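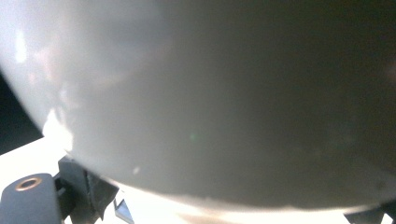 Mwanahawa Nyanda has been chasing the same bug since the beginning of July, and she'll tell you about it very happily if you bring coffee. Her team at Skadico writes the perception software that works out where a gripper is from its own video, and up close, when one smooth surface fills the view, the position estimate starts to wander. "It has nothing to hold on to," she says, "so it guesses – and it guesses with such confidence!"

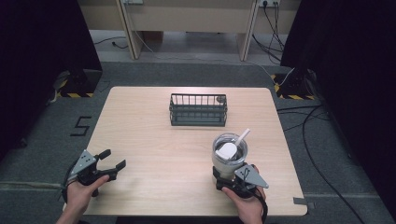

Photo: Mhairi MacLeish

A tumbler with a lid and straw is just the sort of thing that gives the tracker trouble. Clear plastic or glass, frosted plastic or glass, it hardly matters; the depth numbers go soft. So Wycliffe Athumani wrote a replay tool, Minja, which steps through 30 frames before each slip and lets the planner try again from there.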